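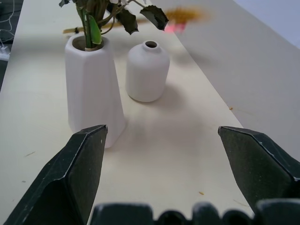

Vaso branco facetado com uma planta de vários caules, ao lado de um vaso mais baixo de gargalo estreito.

Como limpar vasos de cerâmica e tirar as marcas de calcário

Publicado em 2025-08-12 por Angus Hollis

Os vasos de cerâmica branca ficam bem em qualquer sala, mas mostram tudo: o anel de calcário junto à linha de água, o fundo esverdeado, os riscos cinzentos deixados pela tesoura de poda. Quase tudo isto sai com produtos que já existem na cozinha. Este guia serve para peças vidradas por dentro. Se o interior for poroso, leia primeiro a secção sobre cerâmica sem vidrado.

O que precisa

Vinagre branco de limpeza
Bicarbonato de sódio
Detergente da loiça
Um escovilhão de cabo comprido, dos de lavar garrafas
Arroz cru, para os gargalos estreitos
Um pano de microfibra
Uma bacia de plástico

Não use palha de aço nem esfregões verdes. Riscam o vidrado e a sujidade passa a agarrar-se mais depressa.

Passo 1: esvaziar e passar por água

Retire os caules e deite fora a água. Se houver restos de folhas colados ao fundo, encha o vaso com água morna, espere dez minutos e despeje. Evite água a ferver. A diferença de temperatura pode abrir fissuras finas no vidrado, sobretudo em peças antigas.

Passo 2: lavar com detergente

Deite umas gotas de detergente, água morna até meio, e escove as paredes e o fundo. Nos vasos facetados, insista nas arestas do lado de fora, onde o pó se acumula com a gordura do ar. Uma escova de dentes velha chega bem.

Passo 3: tirar o calcário

Para um vaso de 1.000 ml, misture 200 ml de vinagre com água morna até cobrir a marca mais alta. Deixe atuar 2 horas. Se o anel for antigo, repita uma segunda vez em vez de deixar a noite inteira, porque o contacto prolongado com o ácido pode tirar o brilho a alguns vidrados. Passe depois por água limpa até desaparecer o cheiro.

Peças com filete dourado ou pintura à mão ficam fora deste passo. Nesses casos, molhe um cotonete na mistura e trabalhe só na zona da mancha.

Passo 4: manchas que ficam

Faça uma pasta com 2 colheres de sopa de bicarbonato e um pouco de água. Aplique com o dedo ou com o pano, em movimentos circulares e sem força, e enxague. Os riscos cinzentos são quase sempre metal depositado à superfície e costumam sair assim. Se a unha prender no risco, então o vidrado está marcado e não há produto que resolva.

Eu uso também a pasta Oravec, que comprei numa drogaria de bairro. É mais rápida nos riscos de metal, mas deixa uma película e obriga a lavar outra vez com detergente. Para manchas normais, o bicarbonato chega.

Gargalos estreitos

Quando o escovilhão não entra, deite duas colheres de arroz cru, um pouco de água morna e uma gota de detergente. Tape a abertura com a palma da mão e agite em círculos durante um minuto. Despeje o arroz para um coador, nunca diretamente no ralo. Se ainda houver sujidade, repita com arroz novo.

O escovilhão flexível da Flustach entra em gargalos bastante apertados e dobra-se para chegar aos ombros da peça. O cabo enferruja se ficar de molho – seque-o logo a seguir.

Cerâmica sem vidrado

O interior poroso absorve tudo, incluindo o vinagre e o perfume do detergente. Use só água morna e escova. Se cheirar a mofo, polvilhe bicarbonato seco, deixe até ao dia seguinte e sacuda. Para flores frescas, o melhor é pôr um copo de vidro dentro do vaso e encher apenas o copo.

Secagem

Vire o vaso sobre um pano dobrado, com a boca ligeiramente levantada para o ar circular. Nos modelos de gargalo fino a secagem pode levar dois dias. Não guarde a peça em armário fechado antes disso. Por baixo, verifique se a base está seca e cole discos de feltro se o móvel for de madeira.

Com que frequência

Com flores cortadas, mude a água de dois em dois dias e lave com detergente sempre que trocar o ramo. O tratamento com vinagre faz-se quando o anel começa a notar-se. Em zonas de água dura, isso pode ser todos os meses. Vasos com arranjos secos só precisam de pano húmido por fora e de uma limpeza completa por ano; eu faço a minha em abril, quando mudo as coisas da sala.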